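Goodwin Hall Kitchen and Craft Room: Autumn Safety Walk-Through

Checked 26th September, before the Plolau supper season gets going. Comments are longer than usual, so put the kettle on.

FRONT ENTRANCE
Door opens fully and closes by itself: OK
Mat lies flat: NEEDS WORK
Comment: The left corner has started to curl again. I taped it down for now, but tape and wet boots don't get along, and I would dearly love a new mat before the rains come.

Exit sign lit: OK
Ramp rail firm: OK
Comment: I leaned on it with my whole weight, which is a fair test these days, and it didn't budge.

KITCHEN
Extinguisher in place, needle in the green: OK
Fire blanket within reach of the stove: NEEDS WORK
Comment: Somebody has hung a very pretty apron over it. Please find the apron another hook!

Fridge at 40 degrees or below: OK
Hot water at the hand sink: OK
Comment: It takes its sweet time, so do let it run a little before you give up on it.

Stove knobs all present: NEEDS WORK
Comment: Back right is missing and a pair of pliers has been standing in for it. The Zovdale catalog lists the part as number 166. Until it comes, leave that burner alone.

CRAFT ROOM
Outlets and covers: OK
Extension cords off the floor: OK
Comment: Such an improvement on the spring visit, when I tripped twice. Thank you to whoever put up the cord hooks.

Tables steady, no splinters: OK
Comment: I ran my hand along the edges of the ones I could get to and gave each a good push.
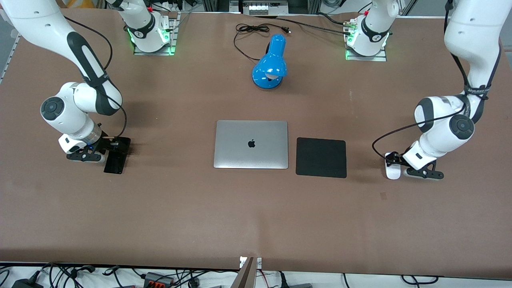
First aid box stocked: NEEDS WORK
Comment: Plenty of gauze, but only the tiny bandages are left, the kind that wouldn't cover a paper cut. The Plallidden refill pack would do nicely.

Windows open and latch: OK

STORE CLOSET
Shelf load notice posted (215 pounds): OK
Heavy things kept low: NEEDS WORK
Comment: The big soup pots have crept up to the top shelf. They're awkward even when empty, so please bring them down to knee height.

Ladder feet and locks: OK

TO DO BEFORE THE FIRST SUPPER
New entrance mat
Stove knob
First aid refill
Apron off the fire blanket
Soup pots down

Next walk-through is after the last supper, and I'll bring muffins again.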